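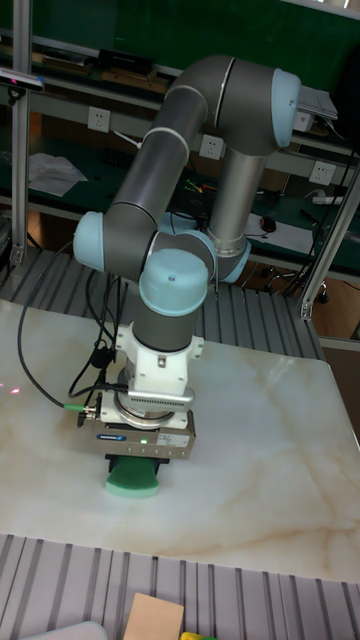

A robot arm with light blue joint caps.

What is a backup?

A backup is a second copy of something you keep on a computer. It might be a story, a drawing or 118 holiday photos. If the first copy is lost, you can use the second one.

How do files get lost?

Computers store files on a drive. Drives wear out, and laptops get dropped. People also make mistakes. You might delete a folder called "Old stuff" and find out in June that your best story was inside it.

Where should a backup go?

It should go somewhere else. A copy in the next folder is still on the same drive, so if that drive breaks you lose both. You can use:

a memory stick
a separate drive that plugs in with a cable
a computer in another building, reached over the internet (people call this "the cloud")

The public library in Nastport keeps its files on a plug-in drive and sends another copy to a computer across town every night. A program called Skiltix does the copying.

Does it copy everything each time?

The first backup does, and it can be slow. After that, most programs look for files that have changed. Say you have 70 files and you changed 11 of them today. The program copies those 11 and leaves the rest alone – so the second backup is much quicker than the first.

Can you go back in time?

Sometimes. Many programs keep older versions too. If you spoil your drawing today, you can ask for the one you saved yesterday. Old versions take up space, so the program may keep only the last 10 and remove anything older.

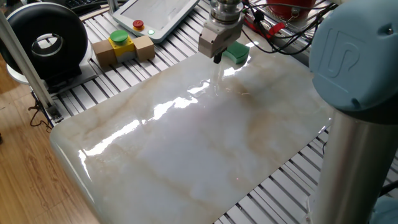

Wanda Van Dusen wrote to us that her class at Taltudard tried getting one file back from their backup every month, and that the first time they could not open it. The copy was damaged. They made a new one and tested it the same afternoon.

Testing is part of the job. Pick one file, bring it back from the backup and open it. Ask a grown-up before you plug in a drive or change any settings.

Words to know

Drive: the part that stores your files
Restore: to bring a file back from a backup
Version: a file as it was at one moment

Page last changed 2021-12-23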